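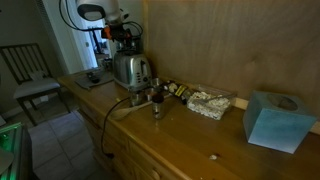 Home | News | Kitchen Corner | Events | Contact

Thu 23 November
By Darlene Cormier

Print this page | E-mail to a friend

Bread Night Is Back at Wostwood Hall

Well, friends, the ovens are booked and I could not be happier! After the lovely turnout in October (thank you again to Josée Melnyk, who brought her grandmother's rye and went home with an empty basket), we are doing it all over again next month, and this time there will be soup too.

Bring a loaf if you bake, or a jar of something to spread on one if you don't. Chibuzor Ogunleye has promised his ginger marmalade, and I have been thinking about it ever since he told me. Day-old bread is very welcome, as it makes the nicest toast (my mother would never serve it any other way). Supper is $2 a person and the hall holds 90, so do let Sylvie MacPherson know at the Sterkdale desk if you plan to come, and please tell her about any nut allergies while you're at it.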